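Jandumport handover set – README and house rules

Version 4, last touched 24 May 2022. Maintainer: Brândușa Ursu (Tovar, tabletop group). Replaces the old rules sheet from January, please throw that one out.

What this is
3,854 episodes of two-hand tabletop work on household stuff and toys. Grasp, lift, pass from one hand to the other, put down. Chest height camera view only in this release, the wrist views come later when Sandelier is done with the sync.

What this file is
Mostly the rules we record by. People kept asking why their episodes got bounced so it's all here now. If the rules and the checker script disagree, the rules win and tell me so I can fix the script.

Before recording
Cables first. Every cable that hangs off a wrist gets looked at with the arm fully out and fully back. Slack is OK, slack under a hand is not. A cable lying on the cloth is fine as long as no object sits on it.
E-stop within reach of the operator AND the second person. Test it at the start of the shift, not just once a week.
No one leans over the table with the arms enabled. Not to fix the cloth, not for two seconds. Disable, fix, enable.
Backdrop closed. Badges, screens and faces stay behind it.

Objects
Soft things may be squeezed. Hard things – grip limit from the Cesico profile, don't override it by hand.
Clear and shiny objects are allowed and wanted, tag them "clear" or "shiny". Missing tags are the number one reason for a bounce.
No open liquids. Water toys stay empty. Sealed food only and it goes in the bin once the wrapper tears.
Anything with a torn surface or loose part comes out of the rotation the same day.

Handovers
The giving hand keeps its grip until the recieving hand has closed. No tossing, no dropping into an open hand. Long floppy things get held at one end and met at the other, so the fingers don't meet in the middle and knock. 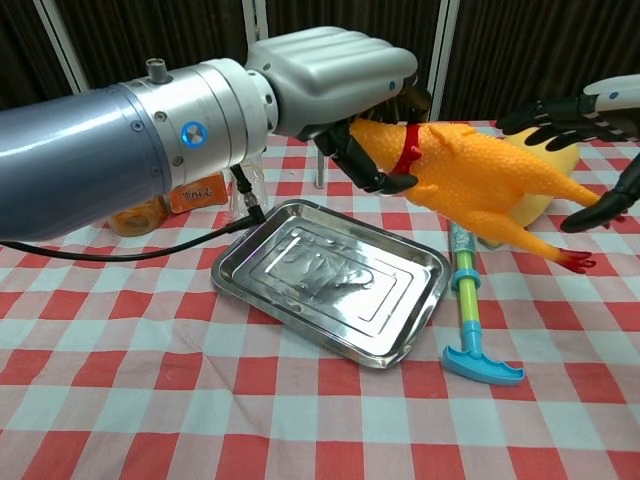
If both hands stall, operator says "hold" out loud, second person answers, then open ONE hand. Which one goes in the log. Don't open both, we lost a set of fingertips that way.
Keep recording through a failed handover. Mark it "fail" and leave it in. Do not redo it under the same episode number!!

Clutter
Extra objects on the table are on purpose. Don't tidy between episodes unless something is about to fall. Patterned cloth stays on even if wrinkled, smooth it only if fingers could catch.

Speed
Free motion: normal profile. Within reach of the other arm: slow profile, always. 6 episodes then a short break for the operator, tired people skip steps.

Labels
One line per episode: object, giving hand, receiving hand, result. Left and right are the robot's own, not yours from across the table. Old episodes before number 900 had this mixed up, they were relabled but check before you rely on them.

Known problems
– some episodes start late, first reach is missing
– red and orange objects look a bit blown out in the early shifts
– "shiny" tag used unevenly for metal trays

Use
Internal and partner use. Don't use it to claim anything about safety around people, there are no shared-space episodes in here. Please keep this file with any copy you pass on.

Changes or complaints – send to Brândușa, put the episode number in the subject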